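February, evening

Got the darks finished, more or less. I started after breakfast and thought it would take the morning, and it is now gone nine and there is still a pile on the landing. Mostly navy and black, all the things I had been putting off since we came back from Pliltham. Lint on nearly everything. 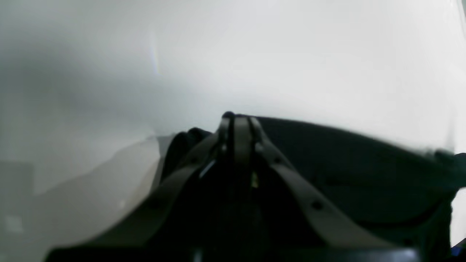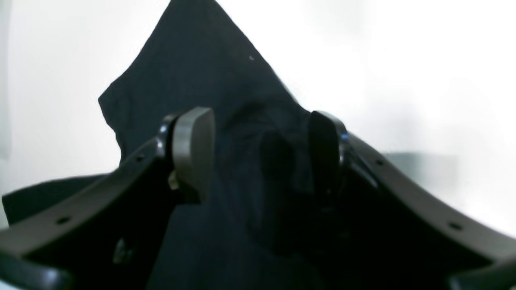

Plain white in both, and the dark navy cloth in the second.

I did the washing in two lots. The first was the heavier things, on the long cycle, and the second was shirts and thin cotton on the short one. I used the Flonel for the second lot. It is a liquid for dark clothes and Yu-ting swears by it. I have had the bottle under the sink since the autumn and never opened it. The cap says one measure for a full load but doesn't say what a full load is. I put in slightly less than one measure. It smells of pears, a bit, and then of nothing once things are dry.

Breakfast was toast and the last of the plum jam. Rain until ten, then a white sky with no rain in it, so I put the airer by the back window instead of using the line. The line needs replacing anyway. It sags in the middle and the long things touch the ground. I wrote "line" on the shopping list under "lightbulbs", where it has been before.

Telling navy from black took longer than anything else. In the bedroom they all look the same. I carried them to the kitchen in armfuls and held each one up against the white door of the big cupboard, and then it is clear enough. Most of what I had down as black is navy. I have two pairs of socks that I now think have been wrongly matched for a year. Sorted them out and put them away in the right pairs, and then found a fifth sock, navy, on its own. Left that on the windowsill.

Ankit Grewal rang at eleven about the boxes. He has found three more in his garage with our name on them and wants to know if he can bring them over before the end of the month. I said yes. He said one of them is heavy and might be books. I don't remember packing books for his garage, but I don't remember much about that move. We talked for a while about his boiler, which has been replaced, and about the road into Noncombe, which is still shut at the bridge end. He has been going the long way round and says it adds 21 minutes. I told him he could get the 758 and leave the car, but you can't bring boxes on a bus, as he pointed out.

After that I did the first lot of folding. I am not a good folder. My mother folded everything into thirds and it all stood up in the drawer by itself. I do halves and halves again, and by the time I get to the bottom of the pile the top has slid off. Today I tried doing it flat on the table, one thing at a time, smoothing out from the middle. It does work better. The thin cotton is still a nuisance, it won't lie down, you pick it up by the centre and it hangs in a lump and you have to find the corners all over again. I gave up on the thinnest ones and rolled them.

Lunch was soup from the freezer, which I thought was lentil and was in fact the pumpkin one from November. Fine with pepper.

In the afternoon I went through what was worth keeping. I had told myself I would be strict. The rule was that if I hadn't worn it since last winter it would go, and I broke it twice. The first was the jumper with the hole at the cuff, which I do mean to mend. The second was the dark scarf from Chuang, the shop that used to be on the corner opposite the library in Pliltham. I bought it in the closing down sale. It isn't warm and it sheds, but I like it, and it weighs nothing and takes up no room. Back in the drawer.

The following went in the bag for the charity shop:
two work shirts, both too tight across the shoulders
the black trousers with the broken zip (I put a note in the pocket about the zip)
the navy pillowcases, which never matched anything
the cardigan from my aunt
a apron I have never once put on

I felt bad about the cardigan for a few minutes. She won't ask.

There was one piece I couldn't place at all. It is a length of dark cloth with a hem on two sides and raw on the other two. I wondered if it was left over from the blackout lining we did for the small bedroom in the old house, but it is too soft for that. I asked Yu-ting when she came round and she thought it might be half of something, a cushion cover cut open. Neither of us could see where the stitching would have been. It has gone into the mending basket for now. If it is still there at Easter I will use it for dusters.

Yu-ting Man came at three, on her way back from the dentist, with one side of her face numb. She had tea through the other side. She looked at the pile on the landing and said she would do it with me if I wanted, and I said no, sit down, and then she did half of it anyway while we talked. She folds sleeves in first and then up from the bottom, very quickly, without looking. I asked her to show me slowly and she couldn't do it slowly. She went wrong twice and we both laughed.

She is thinking of giving up the Saturday stall. That isn't definite and I am not to mention it. The pitch has gone up and she says that by the time she has paid for petrol she would do better staying in bed. I said she would miss it. She said she would miss the woman with the pies. She has about 400 buttons left over from the last thing she tried selling and asked if I wanted any for the jumper. I have said I will take a few dark ones, though a jumper doesn't need buttons. They will do for the work coat.

When she had gone I cleared the table, wiped it down and put the second lot on the airer. The shirts I put on hangers straight from the machine and hung from the top of the door frame, which saves ironing them, or saves ironing them properly. The heavy things from the morning were still damp at the seams. I turned them inside out and put them back. The room was cold by then so I had the heating on from four, an hour earlier than I have been allowing myself. The electric is up again. They have sent a letter about it, four pages, and I have put it behind the clock.

I cleaned the filter on the machine while I was at it. I had not done it since we moved in. There was a hair grip in there, a lot of grey fluff and a five pence piece. The water that came out went all over the floor, even though I had a tray under it, and I used the old bath towel to mop up and then of course had a wet towel to wash. It went on top of the basket for tomorrow.

Supper was eggs. I ate late, standing up, with the radio on. There was a programme about lighthouses that I only half heard. A man had walked 2,000 miles in stages to visit them and they kept asking him which was his favourite and he kept not saying.

I had another go at the landing pile afterwards. What is left there is mainly things that have no drawer. The real trouble is the chest in the back bedroom, which has a bottom drawer that sticks, so I never use it, and everything that should be in it lives on the landing. I got it open this evening by lifting and pulling at the same time. There was a tablecloth in it and a bag of tent pegs. I rubbed a candle along the runners and it goes a bit better now, though you still have to lift. I have put the winter nightclothes in there and the spare navy sheets, and the tent pegs are in the hall for the shed.

I also changed the bulb over the stairs, using the last one in the packet. So lightbulbs stay on the list.

To do tomorrow: the towel, the rest of the pile, ring the surgery before nine, take the bag down if the rain holds off. Ask Ankit whether the heavy box rattles. Look for the darning wool, which I think is in the biscuit tin with the string. The shirts should be dry by the morning if I leave the door open to the hall, so I have left it open, with the stool against it.

Bed now. My back aches a bit from the bending. The fifth sock is still on the windowsill.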